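Leltus garage shelf, after one winter

I bought the Leltus unit from Makomix in February to replace a set of wire racks that had started to lean. It cost 200 dollars with delivery. Assembly took 30 minutes with a rubber mallet and no other tools. The panels snap together, and two of the corners needed a second try.

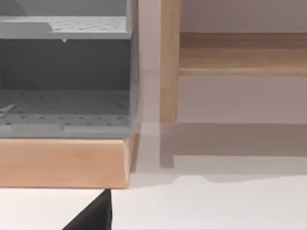
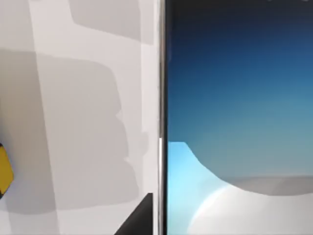
Paint is what I mostly store, along with potting soil and canning jars. The soil bags sit at the bottom and the jars go up high. I was unsure about a shelf with a grid of small round holes, like the gray one in the first picture, because short jars can rock if a rim catches. Mine have been steady so far. Grit falls through, so I put a tray under the seed packets.

My neighbor Stepan Zinchenko has the older Demchenko shelf, and his holds more weight in the middle. He paid more for it, too. Mine bowed slightly under 9 cans of paint — I moved 3 of them to the floor and it flattened out.

The instructions are poor and the wall strap is sold separately. I would still buy it again for a garage. For books I'd get something solid.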